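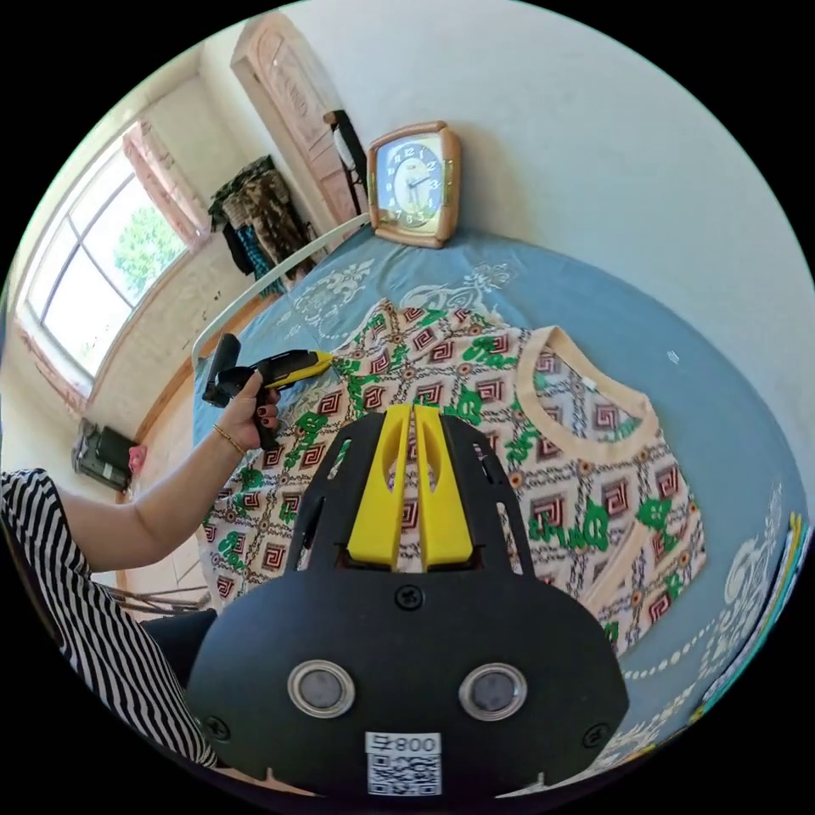
Oddur Mikkelsen

Progress report, Flilenside clothing and bedding project, June

Sorting is on schedule. By the end of the month we had been through 871 garments, of which 434 were fit to go out again as they are. The rest are waiting for mending or have gone for rags.

Folding is still done on the beds upstairs. A patterned T-shirt is laid out flat on the sheet first, neckline to one side, and the sleeves are straightened before anything is turned in. Printed cotton takes longer than plain, as creases are hard to spot in a busy pattern. Finished pieces are stacked on the bed and taken down to the shelves in one trip.

Spending was within budget. The shelving from Kratochvíl came in 3 parts and one of them was the wrong depth, so knitwear is being kept in bags until it is exchanged. Mending is behind, with more than 90 items in the queue.

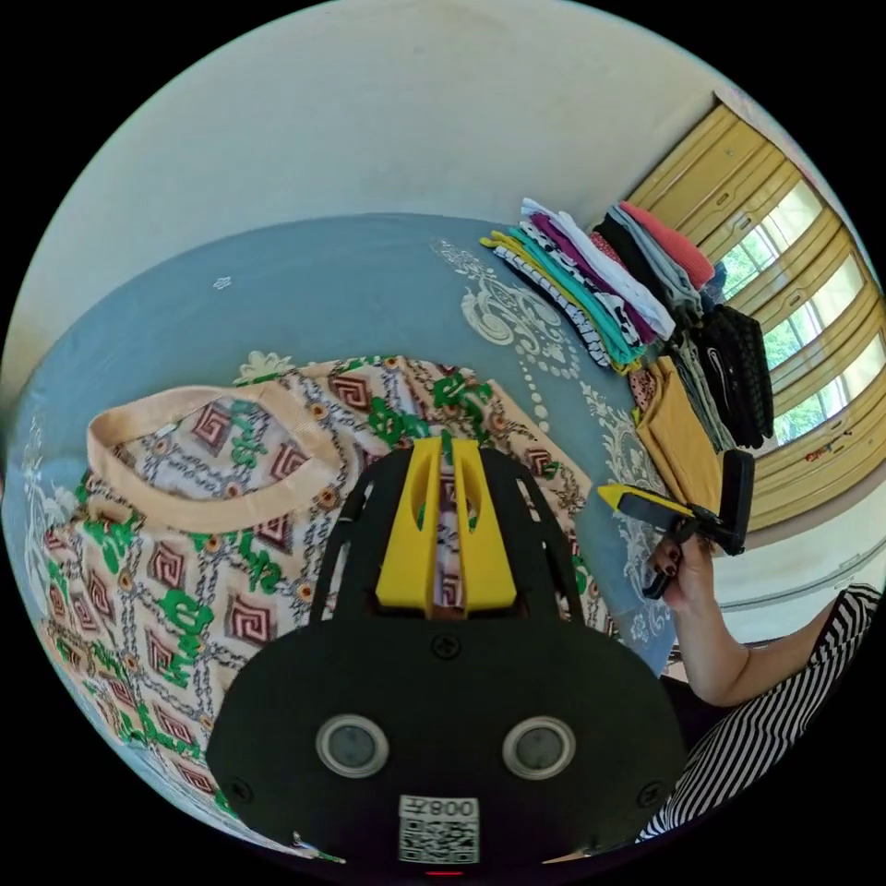
Chalerm Sangkhawat has asked whether T-shirts could be rolled to save shelf space, and thinks the collars would keep their shape just as well. We will try it on one shelf in the next period and report the result.

Still outstanding: the exchange of the shelf, and a second ironing board for the Grudon room.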